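Applications and expressions of interest close on Sun 1 February.

# Call for participants: the Homeo breakfast study

The Homeo Centre for Diet and Everyday Health invites adults to take part in a study of breakfast habits and how they relate to appetite, mood and sleep. The study is led by Dr Mahsa Ghasemi and is carried out at our rooms in Grodberg House.

Many people skip breakfast, eat it late or take it in small amounts through the morning. Advice on the matter is plentiful and often contradictory. We wish to learn what happens when people with settled habits change the hour of their first meal and leave the rest of their diet as it is. 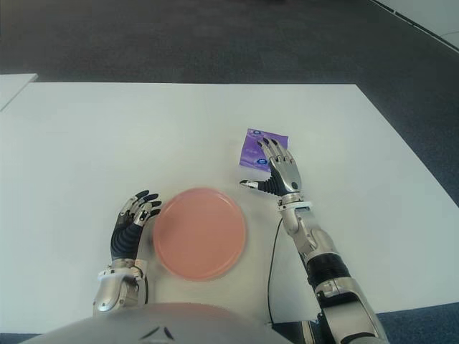 Anatole Le Goff wrote to us after the pilot that he had expected to be hungry all morning and was mostly just bored until ten o'clock, and that the hardest part was giving up milk in his early tea. We are grateful for remarks of this kind. The rules on drinks have been rewritten as a result and are set out below.

## What taking part involves

We are seeking 200 participants. Each will be placed by lot in one of two groups. The first group will eat breakfast within an hour of waking. The second will have nothing but water, black tea or black coffee until four hours after waking. Both groups may eat as they please for the remainder of the day.

The study lasts six weeks. During that time you will be asked to:

- keep a short food diary, on paper or by telephone;
- record the time you go to bed and the time you get up;
- attend Grodberg House for a first visit, a visit in the third week and a final visit;
- complete a questionnaire on hunger and mood each Friday evening.

Diaries need not be elaborate. "Two slices of toast, butter, one banana" is quite sufficient. Please do not weigh your food unless you already do so.

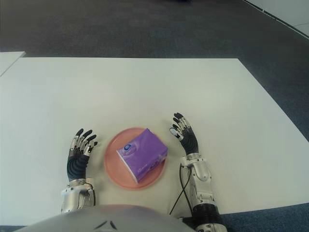 At the first and final visits we will measure height, weight, waist and blood pressure, and a nurse will take a small blood sample. These visits last up to two hours. The visit in the third week is a conversation with a member of the study team and is usually shorter – it may be held by telephone where travel is difficult.

## Who may apply

You may apply if you are aged between 25 and 65, have kept much the same breakfast habits for the past year, and are able to read and write in English. People who work night shifts may not take part in this study, though a separate one is planned for September.

We regret that we cannot accept anyone who:

- has diabetes or takes medicine that affects blood sugar;
- is pregnant or breastfeeding;
- has, or has had, an eating disorder;
- has been advised by a doctor to eat at set times;
- is following a weight-loss programme at present.

Vegetarians, vegans and people who avoid particular foods for reasons of faith or preference are welcome. Fasting for religious reasons during the six weeks should be mentioned on the form so that suitable dates can be offered.
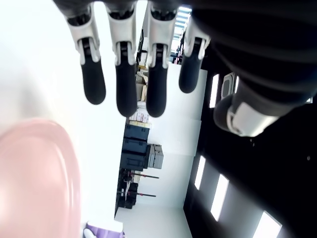 Travel costs within the county will be repaid on production of a ticket or a note of mileage. Participants who complete the final visit will receive a written summary of their own measurements and, in due course, a plain account of the findings.

You may withdraw at any time and need not say why. Blood samples already given will be destroyed if you ask us to do so. Names and addresses are kept apart from diaries and measurements, and no individual will be named in any report. Concerns about the conduct of the study may be put in writing to Esmaeil Salehi, who is not a member of the study team.

## How to apply

1. Ask for form 1510 at the Grodberg House reception desk, or write to us for a copy.
2. Complete both sides. The section on medicines must be filled in even if you take none – please write "none".
3. Return the form by hand or by post, marked for the attention of Ardalan Ghorbani.

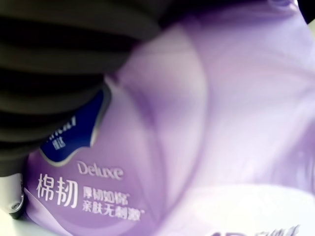
4. Await our reply, which will be sent by letter to all applicants, whether or not a place can be offered.

Those offered a place will receive an information booklet and a consent form. Neither should be signed before the first visit, when there will be time for questions.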